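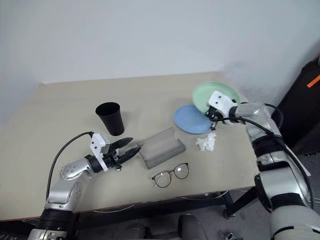 Clearing the Table – Gallery

Pictures from the tidying room at Selutham, put together by Sidra Virk. The tables are set with everyday things that need sorting, stacking or throwing out, and each round lasts 3 minutes. There are over 50 pictures in the full set.

Light beige table, black cup at the back. The eyeglasses are in front of their gray holder, temples folded.

Two round plates, light blue and mint green – the green one is up off the table. The crumpled tissue goes in the trash.

More from the same room: Plumero, 19 pictures.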